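Has anyone used the Skukel handheld gripper kit on clothes and bedding?

Posted June 22, 2018 in Robotics & Automation > Kits and Hardware

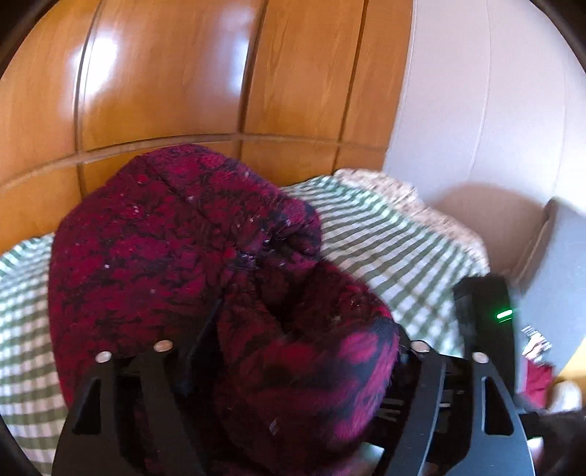 Skukel gripper holding my red and black knit, over the bed.

Hi all! I've been trying out the Skukel kit for the past 2 weeks and I'm having way too much fun with it. I'm recording folding and tidying demos at home, mostly laundry, and I want to know how other people are getting on with soft stuff before I order a second one. Mugs and boxes are easy. Fuzzy knits are another story - if I close on a big bunch like the one in the photo I feel pretty confident, but when I go for a single layer I often come up with two, or with a bit of the sheet as well.

So my questions are: do the standard fingers work for you on thick knits, or did you buy the soft pads from Dikemer? And does a checked sheet cause any trouble for the tracking? Mine is green and white gingham and I'd like to keep using it. Budget is $500 for everything, including the second unit if I get one.

Plastetti
I have the same kit and love it! Bought mine in January and I've logged 302 demos on it so far, nearly all fabric. I stayed with the standard fingers for thick knits, no complaints. What helped me was coming in flatter and pinching at a fold or a hem instead of straight down from above. Start closing a little before you think you need to, then lift an inch and pause. If a second layer came along you'll see it hanging and can let go.

I did get the Dikemer pads later for T-shirts and pillowcases, and there they are a huge help, because thin cotton slides right out of the bare fingers. On fuzzy sweaters they pick up lint like crazy (I wipe them with tape every few takes). So get the pads if you do thin stuff, skip them if it's all sweaters.

Your gingham should be fine. My own experience is that a pattern gives the tracking more to hold on to than a plain white sheet does, as long as you don't drag the sheet around in the middle of a take. Tuck it in tight on all sides!

One more thing - check the finger screws before each session. Mine worked loose after 3 long days and the grip got mushy.

Hanrahan
Never tried the pads. Shiny furniture behind the bed gave me more grief than any sheet, so I close the curtains and use a lamp. Otherwise great kit, I'd buy a second one.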